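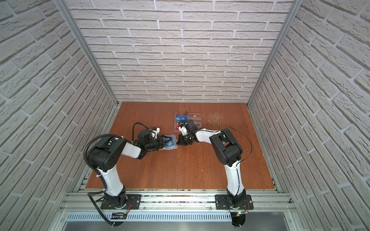

Figure 4. Both arms at the card holder, with the left gripper pinching a blue card in its clear sleeve.

4.2 Comparing the two controllers on the card task

I'll admit I picked this task partly out of spite. Our earlier tests used blocks, and blocks are kind: you can come in a little crooked, squeeze too hard, and still walk away with a block. A card in a soft plastic sleeve forgives very little. It bends, it slides against its own sleeve, and if you grab it by a corner it turns in the fingers like a weather vane. So when we wanted to see how the Grarkico controller and the Sendent controller really differ, cards were the obvious choice (well, obvious to me, and I did most of the resetting, so I got to choose).

The setup is the Piria cell from Section 3, with the same two arms on the same front rail. I left the arms, the fingers and the cameras alone between conditions and changed only the controller. Grarkico tracks position and pretty much insists on getting there. Sendent runs the same targets through a compliance layer, so the wrist gives a bit when something pushes back. Both were driven by the same policy, fine-tuned for 4,000 steps on the same demonstrations, and both got identical start poses from the script.

We ran 412 trials in all. I threw out the ones where a camera stream dropped or where I had put the objects in the wrong starting spot (my fault every time, and I've marked them as such in the log), and that left 391. Everything below is from those 391.

One trial means taking a card from where it starts, bringing it to the acrylic holder, and letting go of it in the right slot. A trial counts as a success if the card is still seated 2 seconds after both grippers open. That wait matters more than you'd think! A card can look perfectly placed and then slowly lean its way back out once the fingers are gone.

What surprised me was where the trouble showed up. I had expected the pick to be the hard part, and it was for a while, but once the policy learned to come in low both controllers got through it fine. The insertion is where they parted ways. The slots are narrow, the walls are clear, and a card that arrives a hair off will catch on the lip. With Grarkico the arm keeps pushing, the card bows, and then one of two things happens: it pops into the slot (great!) or it pops out of the fingers. With Sendent the wrist backs off and the card tends to slide along the lip until it finds the opening, though it takes its time about it and sometimes stalls there completely. 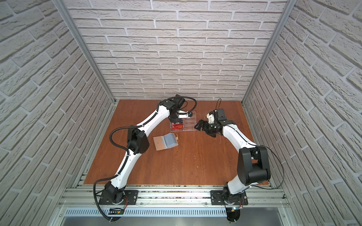

Figure 5. Left gripper over the acrylic rack and right gripper coming in from the right. The red VIP card is in the rack, with an open card holder on the table.

Crowding is the other thing I'd flag for anyone copying this setup. Two wrists and a small rack don't leave much room. Grarkico was the better neighbor in this respect, and I didn't see that coming. It holds its path tightly, so the clearance you plan is the clearance you get. Sendent drifts a little under cable load, and on a few trials one wrist ended up leaning on the other, with each arm politely giving way until neither was where it should have been. I ended up adding a minimum gap between the wrists in the planner and kept it on for both conditions, to be fair to both.

Stiffness also changes how the two arms deal with each other over a sleeve. When one hand holds and the other closes in, any mismatch between them has to go somewhere, and with a stiff controller it goes into the plastic. I could see that in the wrist current traces well before I could see it on the overhead view.

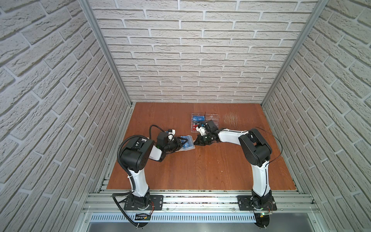
Figure 6. The two grippers facing each other across a short gap, with a blue packet held in the left one.

I tried to score sleeve damage from the fixed camera and gave up. Creases and reflections look the same from up there, at least to me, and two passes over the same footage gave me two different answers. The damage scores in Table 3 come from checking each sleeve by hand after the trial, and the video was only used to work out when the contact happened.

The wrist view was much more useful for sorting failures into types. You get the wallet and the holder close together, and you can tell whether the fingers are lined up with the sleeves before they commit. It has its own headaches. Clear plastic on a shiny wood grain is a rough combination, and the policy clearly had moments of mistaking a glint for an edge. The open lattice fingertips help some here, as they hide less of the card than a solid pad would. We had been using the solid Sandoval pads until the pilot runs, and I don't miss them.
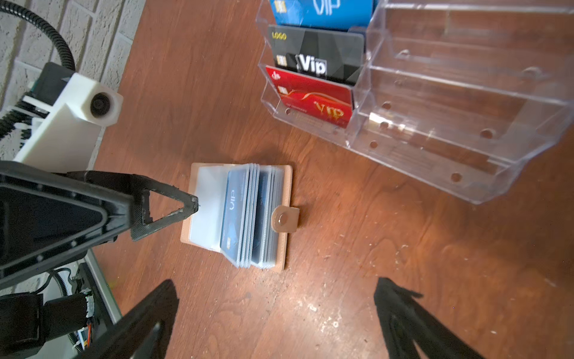 Figure 7. Wrist camera view of the open wallet and the tiered holder, with blue, black and red cards in the holder's left column.

Sorting by type, most Grarkico failures were ejections at the lip and most Sendent failures were timeouts. That difference matters in practice. A timeout leaves the card in the hand, so the policy can just try again, while an ejected card usually lands somewhere the policy has never seen one. When I allowed a single retry, Sendent gained a lot and Grarkico barely moved.

So for this task I'd take Sendent, with the wrist gap turned on and a longer time limit than I first gave it. I wouldn't stretch that to every job in the cell. The block results in Section 4.1 still favor Grarkico, mostly on speed, and I haven't tried switching controllers in the middle of a trial, stiff for the approach and soft for the last bit at the slot. The code for the switch exists, but it makes an ugly thump at the handover, and I want that gone before I let it anywhere near the acrylic.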